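*Leiva chore package, from Grilbridge. Rented for five weeks, paid for out of my own pocket. 2.5 out of 5.*

My shop makes small signs. House numbers, "Please Ring Bell," the occasional pig for a butcher. Most of it is painted by hand, and most of the hand belongs to me, and by late February the hand wants to lie down. So when Grilbridge started renting out Leiva, which is software that takes a pair of table arms and teaches them jobs by having you do the job through them first, I signed up for the short plan. It costs 462 dollars a month. You supply the table, the power, and the patience.

I should say what I wanted from it, so you can tell whether your own disappointments will match mine. I wanted three jobs off my plate. Folding the shop towels. Sorting the screws that collect in the bottom of every drawer. And filling in plain shapes with flat black paint, the least loved job in the building, and the one I'd pay real money never to do again.

## Getting it going

The manual runs to 82 pages and was clearly written by several people who did not like each other. Pages on safety are calm and good. Pages on setup assume you have done setup before. There's a chapter called "Your First Chore" that comes after the chapter on fixing your first chore.

Still, it went together in an afternoon. I cleared off the white table by the window, pushed it up near the gray wall, and lost one evening to cables. If you do this at home, think about cables first. They want to be in the way of your work and they're very good at it. I'd suggest tying down whatever you can and then leaving twice as much slack as looks reasonable at the wrist, because the wrist goes places you don't expect.

Teaching is the fun part. You hold the controls, you do the chore, the arms copy you. You feel like a puppeteer with a mild head cold. Everything comes through a little late and a little numb. Then you do it again, and again, and at some point Leiva says it has seen enough (it uses a cheerful green check mark, which I came to resent) and offers to try by itself.

## Towels

Better than I had any right to hope. My shop towels are small, square, and past caring. After a couple of evenings of lessons the arms could pick one up off a flat pile, lay it down, fold it over, and fold it over again. The corners don't meet. My corners don't meet either.

Things go wrong when the towels come in a heap. A heap of towels is one large animal as far as Leiva is concerned, and it will pinch a bit of the animal and lift and wait for something to happen. I ended up separating them myself and laying them out flat, one by one, for the machine to fold. You can see the problem. By the time a towel is lying flat and alone in front of me, I've done the hard half.

Shiela Marquez, who shares the building and runs the upholstery side, watched this for a while and asked if it could do fitted sheets. I've put that down as a no.

## Screws

I had hopes for the screws. I tipped a tray of 200 mixed screws on the table and went to make coffee, and when I came back it was holding one. It was holding it nicely. It was thinking it over.

To be fair, screws are hard. They roll, they shine, they lie on top of each other, and the short ones look like the ends of the long ones. Larger bolts went fine if they were spread out, and I'd trust it with those. For the small stuff, buy a Pakberg sorting box. It's a plastic box with holes in it. You shake it. It has no software and has never asked me to accept new terms.

## Paint

Now the reason I rented the thing.

The test I settled on was the dullest one I could come up with. A sheet of white paper with a black outlined rectangle on it, a shallow tray for the paint, a long brush with a black handle, two arms. Pick up the brush, load it, fill in the box, put the brush back. A bored ten-year-old can do it and I was once that ten-year-old.

I like it as a test because it hides so many little skills in one place. A brush is long, and the end you hold is far away from the end that matters. Paint is thick one hour and thicker the next. The bristles bend, so the tip is never quite where the handle says it ought to be. People deal with all of this by feel, and then we call it unskilled work.

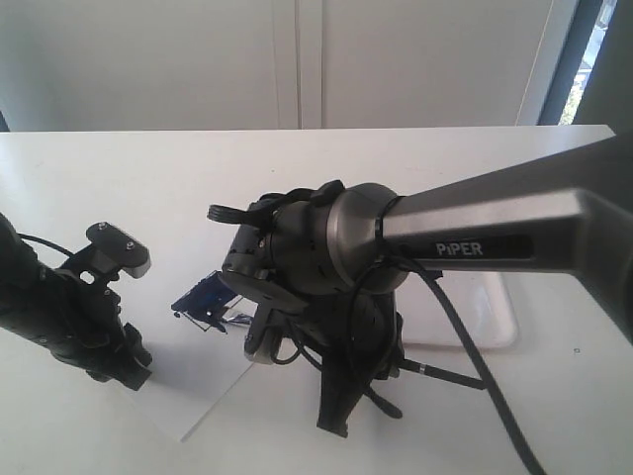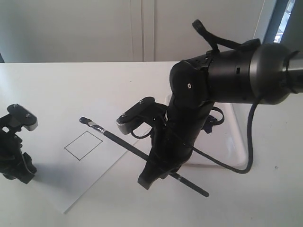
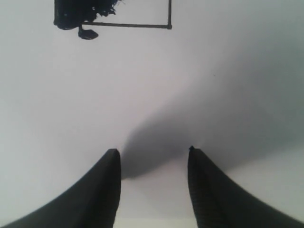
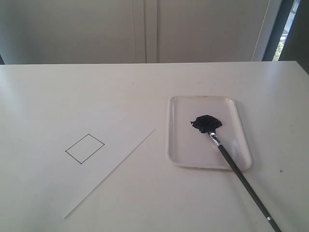

Picking up the brush was the first wall. A round handle lying on a smooth table is a slippery customer, and for the first several lessons Leiva would close on it, lift, and let it swing around like a compass needle. The fix was in my own hands. I'd been grabbing it at different spots along the handle each time, the way a person does, and the software was dutifully learning that the spot didn't matter. Once I taught it with the same grip every time, it got a lot steadier. Page 61 says this in one sentence, near a drawing of a mug.

Loading the brush was the second wall. Leiva dips. It dips with conviction. What it doesn't do is look at how much it came away with. I wipe the brush on the rim without thinking, twice if it's dripping, once if it isn't, and I tried to teach that, and it learned to wipe once. Always once. Too much paint, one wipe. No paint at all, one wipe, very tidy.

Then the filling in. I'll give it this much: it goes to the box. It never wandered off and painted the table, and I had laid down a drop cloth on the floor in expectation of much worse. The middle of the shape comes out well. Flat, even, nice long strokes. The edges are where you'd hand it back to the apprentice. It'll stop short on one side and leave a white sliver, then go over the line on the other side by the same amount, so that on average it's perfect. I have sold signs to people who'd accept that, but I didn't enjoy it.

Speed is the other matter. I fill a box that size in the time it takes to hum the first verse of something. Leiva would need the whole album. That bothered me less than I thought it would, because I could be at the other bench doing lettering while it worked. Except I couldn't, quite. I kept turning around. It's very hard to do careful lettering with a loaded brush moving through the air behind you, and I lost a perfectly good "R" to it.

## Things I'd change

- The green check mark should mean the machine can do the job. At present it means the machine has sat through enough class.
- A way to throw out one bad lesson. I sneezed during a dip and that sneeze is in there for good. You can wipe the whole set or keep the whole set.
- A quieter way to stop. The stop button works every time, which I value, but the chime afterward could wake Bernonitz.
- The help line is good when it's open. It's open from 9 to noon, and my arms mostly got confused at four.

## Who is it for

If you have a job that starts the same way every single time, with the same thing in the same spot, you might get your money's worth. A small parts shop, say, or anyone who puts one item into one box all day. I can see it at a packing bench quite easily. Shiela has been eyeing it for feeding webbing into her cutter, where everything arrives from the same side at the same height, and I suspect she'll get more from it in a week than I did from the whole rental.

If you want it for the house, wait. A house is a heap of towels all the way down. Nothing is ever where it was, half of it is soft, and the dog has opinions. I took one arm's worth of lessons on loading a dish rack, using the old plastic plates from the shop kitchen, and it did fine with a plate handed to it upright and nothing at all with a plate in a sink. I didn't push it further because I need those plates.

People keep asking me whether these things can do chores yet. The answer I've been giving is that they can do the part of the chore that you'd see in a commercial. Folding, dipping, placing. The rest of it, the untangling and the fetching and the noticing that the paint has gone off, still falls to whoever is standing nearby with a rag.

Half a point up for the towels. Half a point down for the "R." I sent the rental back at the end of the fifth week and kept the paper with the best rectangle on it, the one where only the left side is short. Grilbridge says there's an update coming that helps with brushes. If they'll rent me the two weeks on their own, without the full month, I'll try it again and add a note here.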